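Bakilana House, Unit 3 – Annual Kitchen and Common Area Safety Check
Date of walk-through: 5 December 2021
Checked by: Bongani Du Plessis
Previous check: August, by Wikolent Property Services, two pages, one of them blank

Key: OK / FIX / WATCH

1. Smoke alarm, hallway
OK. Sounds when the button is pressed, and for a good while after.

2. Smoke alarm, kitchen end
FIX. Bracket present, alarm in a drawer with the takeout menus. I gather it objected to toast. Put it back up before anyone cooks tonight.

3. Fire extinguisher
WATCH. Tag number 1114 matches the register. Needle is in the green. The bracket now has a tote bag, an umbrella and a dog leash hanging off it, and the extinguisher is in there somewhere. It is not a coat rack.

4. Fire blanket
OK. Still in its pouch, pull tabs reachable from the stove.

5. Stove and hood
FIX. All burners light. Left rear knob comes off in your hand if you turn it with any confidence. Hood filter was last cleaned by a previous civilization. Soak it or replace it – the Nernus one fits, the cheaper one rattles.

6. Outlets near the sink
OK. Test button trips, reset works. Kettle cord no longer runs behind the faucet, so somebody did read last year's comments.

7. Floors and walkways
FIX. Tile is sound. General clutter is not. Anything lying on the floor in a walkway goes down as a trip or slip hazard, however small, and "I was about to pick that up" is not a category on this form. 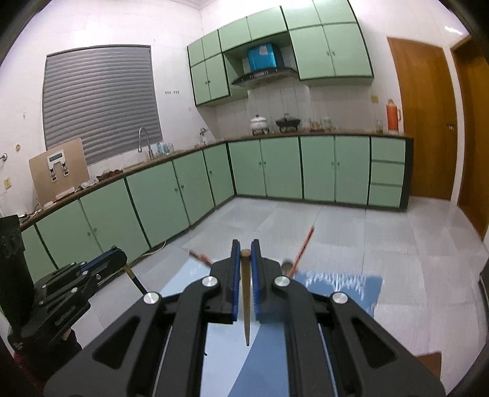

Item 7. Sticks and blue sheet on the kitchen tile, green lower cabinets behind.

Thin round things roll underfoot, and sheets slide on tile. Clear both. The same goes for the rug by the back door, which has one corner permanently turned up like a page somebody meant to come back to. Tape it or lose it.

8. Cabinets and storage
WATCH. Bleach and drain cleaner are on the high shelf, as asked. Unfortunately so is the stepladder.

9. Refrigerator
OK. Thermometer fine. There is a tub at the back labeled "ask first." I did not ask.

10. Hot water
OK. Heater serial ends in 3953, same as the file. Relief valve pipe is clear. The shoebox on top of the heater has been moved to the floor next to the heater, which I suppose is progress. Move it again.

11. Back door and exit route
FIX. Deadbolt turns from inside without a key, good. The bicycle across the door does not turn at all. Exit light bulb is out.

12. First aid box
FIX. Contents: a sling, an empty burn gel packet, 71 cotton swabs. Bandages, none. The Zernus refill pack covers everything on the list.

Overall: passes with repairs. Items 2 and 11 the same day, please, the rest within the month. Sign and return one copy. Last year's came back with a coffee ring and no signature.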